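The Slow Return of the Net Curtain

Sheer curtains fell out of favor in most new apartments during the years when blinds were cheaper to hang and easier to specify. At Ilergate, a development of 300 units facing a bus depot, they are back in the standard fit-out.

Savita Rajput, the interior architect on the project, lists glare first and privacy second. A sheer panel scatters direct sun before it reaches the desk or screen, and by day the brighter outdoor side hides the room behind it. After dark, with lamps on indoors, the effect reverses. A lined drape on a second track is still needed.

Openness is the figure that matters most. It is the share of the cloth that is hole and not yarn. Rajput works at 5 percent on the street side and allows more on the courtyard. Yarn color counts too – white diffuses more light into the room, while dark yarn gives a clearer view out.

Fullness is where budgets get cut. The usual ratio is 2, meaning twice the track width in cloth. Below that the folds flatten and the panel reads as a stretched sheet. Brodie Kerslake, who runs the Nosgate workroom, will not quote for less.

Washing is the other weak point. Polyester mesh holds its length, but cotton can shrink at the first wash, so Kerslake launders it before cutting and leaves a deep hem. 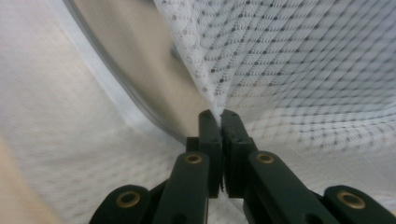

Hems are weighted with a corded lead-free tape, sewn in after the panels have hung for two days. Ilergate's residents get a spare length of it with the keys.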